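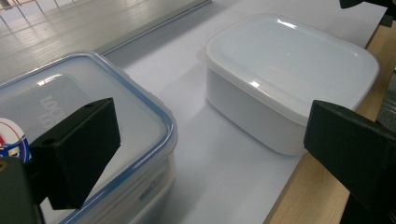 La pérdida de sujeción es el fallo más frecuente en la manipulación de envases de pared delgada y también uno de los peor documentados. El operario la percibe como un resbalón repentino, aunque casi siempre la precede una degradación gradual del contacto. La geometría influye desde el primer instante: un dedo de punta cuadrada apoyado sobre la tapa transparente de un recipiente, junto al relieve «LOCK», transmite la carga a una superficie lisa y brillante, con un coeficiente de rozamiento muy inferior al de una pared mate. Este capítulo estudia el fallo a partir del caso Vurkham, registrado en la línea de ensayos de Clotier.

Materiales > Unidad 5 > Capítulo 13 > Fallos de sujeción

13.1 Descripción del incidente

El ensayo preveía 100 ciclos de recogida y depósito por turno, con el utensilio guiado a mano. En el ciclo acumulado 1,447 un recipiente se desprendió durante la elevación y golpeó el borde de la mesa. No hubo lesiones. El registro de fuerza no mostró ninguna anomalía, pues el sensor medía el esfuerzo de cierre y no el deslizamiento tangencial.

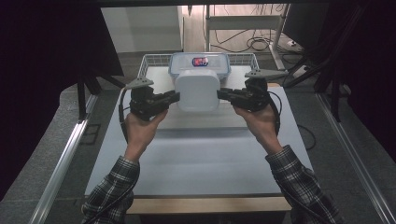 Tiempo de lectura: 13 min

La sujeción con dos pinzas enfrentadas, una en cada mano, añade una variable. La pieza queda comprimida entre las mordazas interiores y su equilibrio depende de que ambas fuerzas sean colineales. Un desfase vertical entre los puntos de contacto genera un par que tiende a girar la pieza; si el revestimiento ha perdido adherencia, el giro comienza antes de que el operador pueda corregirlo.

13.2 Estado de las superficies de contacto

El procedimiento Endulov obliga a inspeccionar los dedos antes de cada serie. En el caso Vurkham la inspección se limitó a los tornillos de fijación.

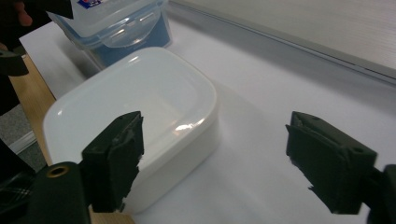 Figura 13.3. Dedos de pinza con el borde interior irregular, ante un recipiente blanco sin tapa.

Un borde interior irregular reduce el área efectiva y concentra la presión en pocos puntos. El criterio de Rotich, que se desarrolla en el apartado 13.4, fija la retirada del dedo en función del área restante, con independencia de los ciclos acumulados. Los fragmentos desprendidos constituyen además un riesgo de contaminación cuando el envase está abierto.

© Clotier, material docente. Contacto: secretaría de publicaciones. Volver arriba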